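Airport run from Gokcombe – Flumow Cars or Huang's?

hollybank_2
Posted 9 September 2018
We fly in December and need picking up from Gokcombe at an hour when there are no buses. Two adults, two big cases, one pushchair. Flumow Cars have quoted 121 pounds return. Huang Executive wouldn't give me a price until I'd sent the flight numbers. Has anyone used either?

stesine_road
Used Flumow twice last year. On time going out, 11 minutes late coming back, and the driver rang to say so. Saloon car, clean, no chat unless you want it. The price was the price. I paid by card over the phone the night before.

marlpit
I'd go with Huang. They ask for the flight number so they can track the landing, and they don't charge waiting if the plane is late. Flumow start the clock when you are due to land. Ask them about that before you hand over a deposit.

stesine_road
They didn't charge me any waiting.

marlpit
You weren't late landing, by the sound of it. My sister was, and they did. 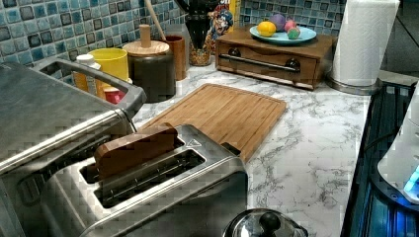
kerbside
Pushchair is the thing to ask about. Firms say "saloon, two large cases" and mean two large cases with nothing else in the boot. We had ours across our knees all the way to the terminal. Measure it folded and give them the figures. If you just say "small" they'll picture something else, the same way a block of wood with a rounded top can stand in for a slice of bread in a toaster. Ask for an estate. Flumow have one, but it has to be booked by name and it goes early in the school holidays.

hollybank_2
Thanks, I hadn't thought of the boot. Flumow say the estate is free that morning but not for the return leg. Huang have now come back with a price a bit above theirs, people carrier both ways, waiting included for the first hour. I'm leaning that way, though they want the whole lot up front and I'd sooner pay half.

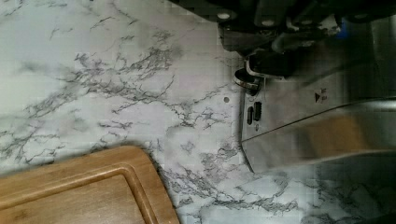
Remedios Montes
Paying in full is normal for Huang – I've done it four times and had it all back when I cancelled, less a small fee. Get the booking confirmed by email and check the pick-up date on it. Mine once came through for the day after.

marlpit
Agree with that. And check which terminal they have down for the return.

stesine_road
Still think it's a lot of money for a lift. Flumow out, train back would be cheaper.

hollybank_2
Not with a pushchair and the change at Stesine.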